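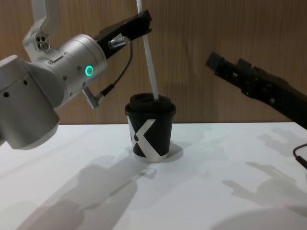
Plelero will change the way it handles takeout cups at its Brikovberg office in February. The new rule covers all paper cups with lids, such as the black one on the white table.
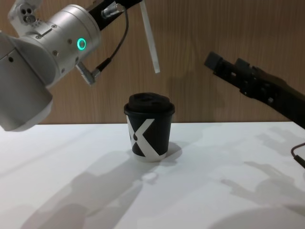
Lids and cups will go into separate bins – 20 in all, supplied by Reinholz.

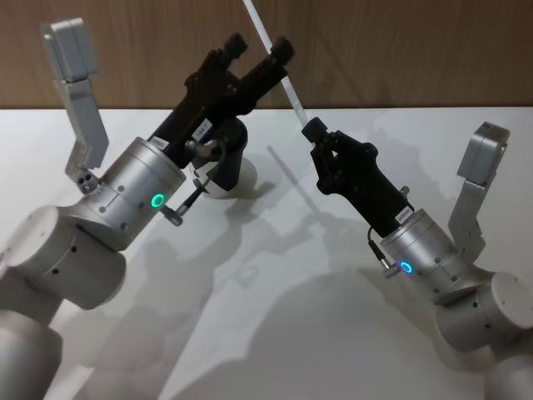

Tables in the shared rooms remain open to drinks. Smooth white tops like this one are to be wiped down after each use. 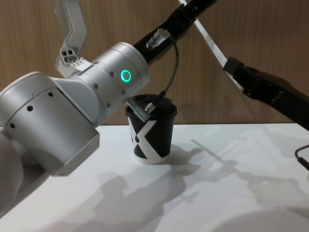
Further information
Staff may call extension 3106.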